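Abnahme Greifplanung Trusus, Stand Dezember. Geprüft: Seraina Schnyder, gegengelesen: Malachy Horgan. Kommentare kursiv, Beschwerden bitte an Malachy.

## A. Vor dem Start

- [x] Not-Halt quittiert, Meldung im Log vorhanden
- [x] Geschwindigkeitsgrenze aus der Konfiguration geladen
 *Diesmal aus der richtigen Datei.*
- [x] Kamera-Hand-Kalibrierung gültig
- [ ] Kabel als Hindernis im Belegungsgitter
 *Offen. Die Steckdosenleiste wird sauber erkannt, das dünne schwarze Kabel auf der glänzenden Platte hält der Planer für Maserung. Su-bin nennt das eine vertretbare Interpretation.*
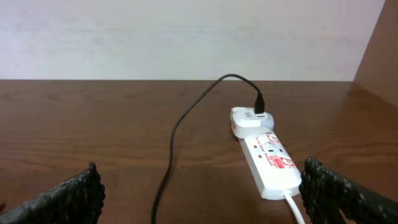 - [x] Sperrzone für alles, was am Netz hängt, von Hand eingetragen
 *Gilt bis zum nächsten Neustart. Danach ist sie weg, und zwar wortlos. Ticket 552.*

## B. Wahrnehmung

- [x] Reflexionsfilter aktiv
- [x] Zeitstempel von Bild und Gelenkwinkeln liegen höchstens 52 ms auseinander
- [ ] Keine Phantomobjekte auf freier Fläche
 *Durchgefallen. In 3.000 Bildern meldet der Detektor 247 Objekte, die es nicht gibt. Dunkle Flecken im Holz mag er besonders.*
- [x] Leuchtende Displays werden als Objekt geführt
 *Ein eingeschaltetes Smartphone auf dem Tisch gilt als »nicht greifen«. Aisling möchte, dass das so bleibt.*
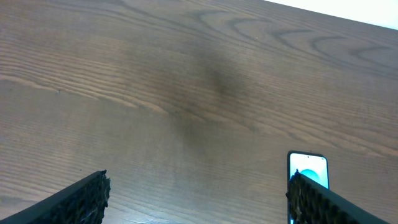
**Darf der Planer weiterfahren, wenn die Erkennung kurz aussetzt?**

Nur bis zum Ende des laufenden Bahnsegments. Danach hält er an und wartet auf eine Freigabe am Bedienplatz.

## C. Ergebnis

- [x] Trockenlauf in der Simulation ohne Kollision
 *In der Simulation gibt es auch keine Kabel.*
- [ ] Freigabe für unbeaufsichtigten Betrieb

Freigabe nur mit Aufsicht, halbe Geschwindigkeit. Wiedervorlage, sobald 552 geschlossen ist – also nach dem Umbau der Konfiguration, an dem Su-bin sitzt.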